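April, nearly midnight

Our setup rules got rewritten today and I am so happy with them! The old sheet had 882 words and everyone at the Brorinbridge lab skimmed it. The new one fits on a card. Favorite rule: before any run, both arms get parked clear of the middle of the table, and you say "clear" out loud before you touch a thing.
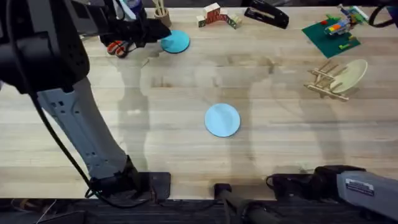
Rule 5 took most of the afternoon. It covers cables, and I wanted slack checked at full reach, at both bases, every single time (I won that one). Speed stays capped at 80 until 2 people have signed the card.

Tomorrow I get to try it on the Stiritz task list, all the way through. Must remember to print spares.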